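Glass lampshades get dirty so slowly that you stop noticing. Then one evening you wipe one out of curiosity, and the room lights up like somebody changed the bulb! I did all of ours in October and I'm still going around flipping switches just to admire them. 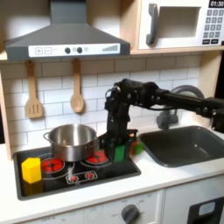
*Reading time: 5 minutes*

## Cleaning glass shades and globes

Switch off the light and let everything cool completely. Hold the shade with one hand while you undo the screws or the ring with the other, and put the hardware in a cup so it doesn't roll under the stove (mine has been under there twice).

Lay a folded towel in the bottom of the sink before you run any water. Glass is slippery when it's soapy, and a towel is a lot cheaper than a matching shade.

- **Clear glass:** warm water, a squirt of dish soap, soft cloth. Rinse, then dry it right away so you don't get spots.
- **Frosted or etched glass:** same thing, but use a soft toothbrush and go easy. Greasy fingerprints show badly on the rough side, so hold it by the rim.
- **Seeded or rippled glass:** let it soak a bit first. Dust loves the little dips.
- **Painted glass:** damp cloth only, no soaking. Test the inside edge first.

For kitchen lights with that sticky film, add a splash of white vinegar to the rinse water. It cuts right through!

Let the shades air-dry on a rack, and don't put them back up until they're dry all the way through. Tighten the screws with your fingers and stop when they're snug — glass needs a little room to expand when it warms up.

## While you're up there

Dust the bulbs too, cold and with a dry cloth. A fuzzy bulb inside a sparkling shade is such a letdown. Check the label on the socket for the highest wattage it takes, and write it on a piece of masking tape inside the closet door. I have a whole column of these now and I love it.

Metal arms and canopies want a barely damp cloth and nothing else. Bronze-colored finishes are often just a thin coating, and polish can take it right off. Spray cleaner goes on the cloth, never on the fixture.
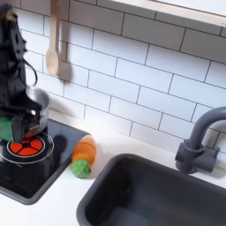
*A small silver pot on the cooktop.*

## Picking a bulb for a clean shade

Once the glass is clear you may find the old bulb is too much. Over our table I went down to a warm one, almost 1,000 lumens, and it's plenty. In the hallway, where the shade is amber, I went the other way and picked something brighter, because tinted glass eats a surprising amount of light.

Put a dimmer-friendly bulb on a dimmer, please. The box will say. If yours buzzes or flickers, try a different bulb before you start blaming the switch.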